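Home | Tickets | Stations | Uploads | Search | Log out

Ticket: Stacking set from Urkereck station, success labels don't hold up
Opened by: Joaquín Farías
Assigned to: Byung-chul Cho
Opened: Oct 29, 2021
Status: Open, waiting on relabel

Problem as reported

The block stacking set came over from Urkereck with 1536 episodes, all marked success. I don't believe it. I have watched people do this task by hand control and a clean run like that doesn't happen, not with three blocks and a wrist camera that loses the target as soon as you get close to it.

The policy trained on the set picks up the green block fine, carries it over, and lets go too early. It does this on the Surwood arm and on ours. The first reply I got was that we needed more examples. Maybe. We were told the same thing in April, we got more examples, and the release was still early.

Log

Checked the label code first. Sqalli writes "success" when the gripper opens past its threshold and the operator presses the pedal. There is no check on where the block ended up. So the label means the operator was done. It says nothing about a stack.

Byung-chul replied that operators are told to throw out bad runs before they press. I asked how many had been thrown out. There is no count, because discarded runs are deleted on the station and leave nothing in the upload record.

Tried the usual suggestion, which was to lower the learning rate and train longer. No change I would put my name to. The loss curve looks nicer. The block still gets dropped.

Next suggestion was camera timing. Compared the image stamps with the joint stamps on a handful of episodes and found the images running 2 frames behind on some and level on others. Restarting the Sekilitz recorder brings them level again for a while. This is a real fault and it should be fixed, but I doubt it explains everything. The early release also shows up when I train only on episodes where the stamps agree.

Then went through the wrist views by eye, looking only at the last part of the carry. My trouble is with what the policy gets to see at that point. The held block takes up the middle of the view, and the blocks it is meant to go on are mostly behind it. I can't judge height from a view like this one, and I'd like to hear from anyone who says the network can.

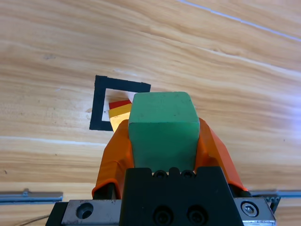

Wrist view, green cube in the grip, red on yellow showing only as slivers at its left edge.

Requested

1. Relabel by the final overhead image, with a person looking at each one. I know it's slow.
2. Keep discarded runs and mark them as discarded.
3. Restart the recorder before every session until the stamp fault is found.
4. No new collection on this task until item 1 is done. More of the same will give us more of the same.

Byung-chul has agreed to items 2 and 3. He thinks item 1 can be done with a classifier. I asked what the classifier would be trained on and am waiting for an answer.

Comments

bcho: For the record, I said a classifier checked by a person. The overhead images exist for every episode, they just weren't in the upload.

jfarias: Then please upload them. I'll believe the number when I can look at the stacks.

surwood_bench: We see the early release here too. Feeding in gripper width helped a bit, or we talked ourselves into it. Have not run it enough times to say.

night_shift: The pedal sticks on our station. I have pressed it twice and ended up with an extra episode that is just the arm sitting there. Are those in the set?

jfarias: Probably. What would have kept them out? Send me the station log and I'll check for very short ones.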